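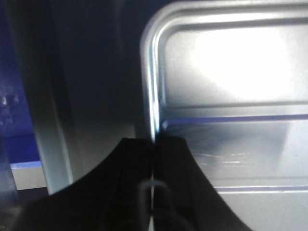
Metal tray in a drawer unit — how to get rid of the haze on the floor of it?

Posted by Severyn Sirko, March 9, 2025

I bought a used storage unit with metal trays, sold under the name Zallholm. The trays have a rolled rim and a stepped ledge running across the inside at the back. I keep small hardware in them, mostly screws and picture hooks. The rims cleaned up fine with dish soap. The floor of each tray still has a gray haze that shows when the light hits it from the side, and there is a line of old grease in the groove by the ledge. I don't know if it is stainless or plated. What should I use? I would like to have them back in the unit before April.

Poppy Treloar

Find out what the metal is first. A magnet won't settle it, so look for a stamp on the underside. If there is no stamp, treat it as plated and stay away from anything gritty.

For the haze, mix equal parts white vinegar and warm water, wipe it on with a soft cloth, leave it two minutes, then rinse and dry right away. If it is mineral film it will go. If it doesn't change after a second try, it is probably fine scratching from whatever was stored there, and you will have to live with it or put a liner in.

For the groove, wrap a thin cloth around the end of a plastic ruler and run it along with a little dish soap. An old toothbrush works for the corners. Rinse well — soap left in there dries white and you will think it is the haze again.

Vergara

I used 2000 grit wet paper on mine and they look good. Go in one direction only.

Poppy Treloar

Only do that if it is solid stainless. On plating you can go through to the base metal and it will rust.

Stiltell

Cut a piece of felt or thin rubber mat to fit and stop worrying about it. Screws will scratch the floor again in a month anyway. Mine have had mats in them for years and I only wash the rims.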